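Otstead Riverfly Volunteers – your questions answered
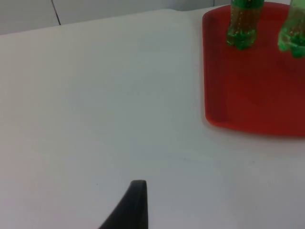
Do I need any experience to join?
None at all! Most of us couldn't tell a mayfly from a stonefly when we began, and a fair few still reach for the chart. Jarlath Cronin runs a beginners' morning at the Scanlon Hall each February, and after that you'll be paired with an old hand for your first few visits.

Which stretches do you cover?
We look after the Mistaleck brook from the footbridge down to Dondport weir – quite a pleasant walk even when the kick sampling is chilly work. Last year we sent in 194 samples between us, which we were ever so pleased with.

What should I bring?
Wellies or waders, a warm jumper and a flask. Nets and trays are lent out by the group, so please don't go buying your own just yet.

Can children come along?
From eight upwards, with a grown-up beside them at the water.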